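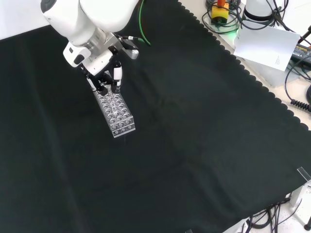 Clear plastic rack held over a dark cloth.

Ongate Community Help > Law and Officialdom > Embassies, consulates and similar

Can an honorary consul claim immunity over an unpaid joinery bill?

Asked by Knut Kasten, Hiddale

I make and fit shelves and cupboards. In August I fitted out the back room of a house on the Flarcombe road for a gentleman who is, it says on a brass plate by his front door, the honorary consul of a country I will not name as it has done me no harm. The rest of the time he sells conservatories.

The work came to £1,936 after the deposit. He was very pleased with it and gave me a coffee. I sent the invoice, then sent it again, and then rang up. He told me that as a consular officer he was "not amenable to the jurisdiction of the courts", which I wrote on the back of my hand so I'd remember it. He then offered me £500 "as a gesture between friends". I have met the man four times.

Questions:

Is he right? My brother-in-law says diplomats can't be sued for anything and I should take the £500.

Does it matter that the cupboards are for what he calls the consular archive? I saw what went in them. It was mostly conservatory brochures, plus one box with a flag in it.

Do I have to write to the Foreign Office first, or the country itself, or can I just put in a small claim like I would with anybody else?

He is a British citizen, born in Hiddale, as he told me at length over the coffee. England, if that changes anything.

3 answers

Answer from fencepost_legal

Diplomats have full immunity, it's in the Vienna Convention. That's why none of them pay parking fines. You won't get anywhere, mate. Take the £500 and put a bad review up.

Comment: Which Vienna Convention? There are several. Theda P.

Comment: The main one.

Answer from Theda Pfeiffer (marked as helpful)

I worked in a solicitors' office for a long while and typed a fair number of letters to people with brass plates. I am not a solicitor and this isn't formal advice, but your customer is trying it on.

He is thinking of the wrong convention, or hoping you are. The 1961 Vienna Convention deals with diplomats, meaning ambassadors and the people accredited along with them. The 1963 one deals with consuls. It was brought into UK law, or the relevant bits were, by the Consular Relations Act 1968. Consuls get a good deal less than diplomats and honorary consuls get less than career ones.

What an honorary consul does get is immunity for acts performed in the exercise of consular functions. That means things like issuing passports, helping a national who has been arrested, or witnessing papers. Article 43 is the one to read, and Article 58 is the one that carries it over to honorary officers. If he had refused someone a visa and they tried to sue him personally for it, he would have something to say. Ordering cupboards from you is some way off that.

There is also a specific exception for civil claims on a contract where the consular officer did not contract, expressly or impliedly, as agent for the country that appointed him. So get out whatever paperwork you have and look at the name on it. If the quote was addressed to him at his house and he paid the deposit from his own account, you have a contract with a conservatory salesman.

And being British works against him. Article 71 says that nationals or permanent residents of the country they are serving in only get immunity for official acts performed in the exercise of their functions, and not much else. It's shorter than the rest and worth printing.

On the archive: consular archives are protected, even an honorary consul's, as long as they are kept separate from his private papers and the papers of his business. That protects the papers from being seized or poked through. It doesn't pay for the cupboard or excuse him from paying. I'd say the brochures have already spoiled the argument, but you don't need to win that one. Please don't go round and take the doors back off. 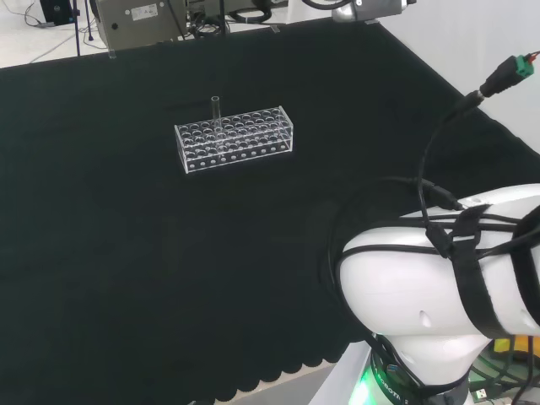

What I would do, in order

1. Find the quote, the deposit record, both invoices and any messages. Write down what he said on the phone and when, somewhere other than your hand.

2. Send a letter before action, addressed to him by name at his home address, without the title. State the sum and what it was for, give him 14 days, and say you will issue a claim if he doesn't pay. One paragraph can deal with the immunity point: you understand he relies on consular immunity, you say the contract was a private one, please would he identify the consular function he was performing.

3. If nothing comes, issue online as you would against anyone. You are well inside the small claims limit. There is a fee, which goes on top of what he owes if you win.

4. If he raises immunity in his defence, the court decides it. Don't be put off by Latin.

You don't need anybody's permission from the Foreign Office. They do keep a list of consular posts and can confirm whether he is still on it, and I have known a plate outlive an appointment.

The one situation that gets harder is if the paperwork names the country or the consulate as the customer. Then you would be looking at the State Immunity Act 1978, which does let you sue a state over commercial contracts, but serving the claim goes through the Foreign Office and takes ages. For that I'd pay for an hour with a solicitor.

Comment from Knut Kasten: Thank you. The quote is made out to him and Mrs him. Deposit came from the conservatory firm, Imai Garden Rooms. Does that matter?

Comment from Theda Pfeiffer: It might muddy who the customer is, him or the company. It certainly doesn't make it more consular. Keep the bank record.

Answer from hiddale_resident_201

Is this the one who parks across the library entrance with a little flag on the bonnet? Asking for the library.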